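Coffee preparation (household robotics)

Coffee preparation is a test task in household robotics in which a machine must make a drink with an ordinary domestic brewer and ordinary kitchen items. It is used to judge how far general-purpose arms have come with chores that need several tools in a fixed order. It differs from automated vending, where the brewer and the handling equipment are built as one unit.

Task layout

A typical layout uses a single-serve pod brewer on a small table, with a jar of ground coffee, a spoon and pods within reach of the arm. Most groups use a gripper with 2 fingers. The work is divided into steps: opening the brewer, loading it, placing a cup, starting the cycle and clearing away.
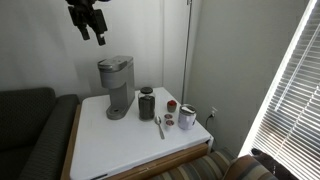

Kröger, a maker of kitchen appliances, has objected that the task measures the design of the brewer as much as the skill of the robot, and that a lid with a wider lip would raise scores without any change to the software. Supporters of the task reply that homes contain the appliances people have bought, and that a robot has to cope with them.

Performance

The Homedum trial is the largest published comparison. It covered 1,909 attempts, of which 644 were completed without human help. Pod loading caused the most failures, followed by lids left partly closed. An attempt was stopped if the arm had made no progress after 19 seconds.

Force control remains a weak point. Curved, polished housings give the fingertips little to hold, and a light appliance may slide or tip before its lid moves. Shiny surfaces also upset depth sensing, so that many systems rely on a second camera close to the fingers for the last part of the reach.

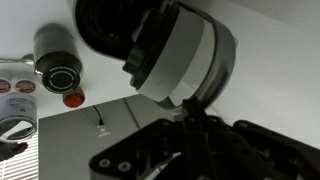
Two approaches are in use. The Fodix method stores each step as a separate skill and calls them in sequence, with a check between steps. The Amamell method trains a single control policy on recorded demonstrations. The first is easier to repair when a step fails; the second copes better when items have been moved.

Domestic use

No system in the Homedum trial was judged ready for unsupervised use in a home. Spilt grounds, hot water and an unfilled tank were outside the test rules, and cleaning was scored separately.

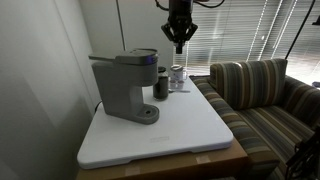 Pod brewer and robotic gripper at a tabletop coffee station.

See also: Dishwasher loading; Laundry folding; Mobile manipulation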